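Moving to your new phone – section 4 of the Kivi set-up guide

Covers a move from any older phone to the new one, same maker or not. Read the whole section first, then start. Allow an evening for it if you keep a lot of video.

You need: both phones, both chargers, Wi-Fi you trust, your Kivi login. A cable if you have one.

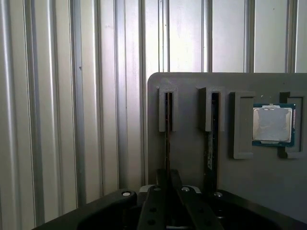
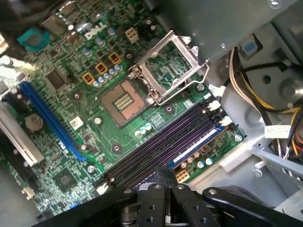

4.1 Before you touch the new phone

1. Update the old phone. Settings, then General, then Software Update. Do it even if it nags you for space.

2. Check free space on the old phone. Kivi wants 2 GB clear to build the transfer file. Less than that and it stops at 81 percent with a message that says "Try again later". Later won't help. Delete something.

3. Back up. Cloud or computer, either is fine. Wait for the finished message with a time next to it.

4. Write down your screen passcode and your Kivi login. On paper.

5. Open your bank app and any sign-in code app. Look for "Move to another device" and read what they say. These do NOT come over with Kivi.

CAUTION: Do not erase, sell or trade in the old phone until you have finished 4.5. Code apps in particular. Once the old phone is wiped those codes are gone and we can't get them back for you.

4.2 Start the new phone

1. Charge it to at least half. Leave it plugged in.

2. Turn it on, pick language and region, join Wi-Fi.

3. When asked to restore from a backup, tap "Not now". You can do this later from inside Kivi.

4. Set a passcode. Six digits. Use the same one as the old phone for now, change it afterwards if you like.

5. Skip face set-up. Skip the watch too.

6. Install Kivi from the app store. Publisher name is Celska. If it says anything else, wrong app.

Note: if you bought the phone from a carrier there may be an extra screen for the SIM or eSIM. Finish that first. Calls can take an hour to switch over, and during that time neither phone may ring.

4.3 Pair the two phones

1. Put them side by side, screens on. Bluetooth on for both.

2. Open Kivi on both. Old phone – tap Send. New phone – tap Receive.

3. A six digit code shows on the new phone. Type it into the old one.

4. Choose cable or Wi-Fi. Cable is a lot quicker. In our own June test, Ankit Thakur moved 125 GB by cable while he ate lunch, and the same lot over Wi-Fi ran till past midnight.

5. Both screens should read "Paired". If only one does, close Kivi on both and go back to step 2.

Error 2709 means the phones are on different networks. Usually one has jumped to the guest Wi-Fi. Put them on the same one and retry.

4.4 Pick what to move

1. Tick what you want. Contacts, messages, photos, calendar, notes, and app list are on by default.

2. Music and downloads are off by default. Turn them on here if you want them, you can't add them once the transfer has started.

3. Photos: choose "Full size" or "Light". Light saves room but you lose the originals on the new phone. Full size unless you're really stuck.

4. Tap Start. Keep both screens on and Kivi open. Don't take a call on the old phone, it pauses teh transfer and sometimes it doesn't wake up again.

5. The bar sits at 96 percent for a good while. Normal. It's sorting messages. Leave it alone.

CAUTION: Phones get warm during a long transfer. Take them out of thick cases and keep them off beds and cushions. If a temperature warning comes up, tap Pause, unplug, let it cool, tap Resume.

4.5 Check it all came over

1. Open Photos and scroll to the very oldest one. Then the newest.

2. Open Messages, pick a long thread, scroll back. Pictures inside threads load last so grey boxes are OK on day one.

3. Call someone from your contacts.

4. Sign in to each app you use for money, work or health. Most will ask again.

5. Move the code app now, following its own steps.

6. Set up face unlock, then the watch. Unpair the watch from the old phone first or it will refuse.

7. Turn on backup on the new phone and wait for the first one to finish.

Now you can erase the old phone. Sign out of your accounts on it before you erase, other wise the next owner gets a locked screen.

4.6 If it stopped halfway

Nothing on the old phone is changed by Kivi, so you can start over. On the new phone go to Kivi, Settings, Clear partial transfer. Restart both. Back to 4.3.

Stopped twice at the same spot? Mostly one bad video. Untick Photos, run the rest, then run Photos by itself.

Still stuck: tap Help, Send log, and put the word TRANSFER in the subject line. Wendy Sowerby's team at the Esley desk picks these up in the order they come in. Logs sent after 4 p.m. Friday get looked at the following week.

Section 5 covers tablets.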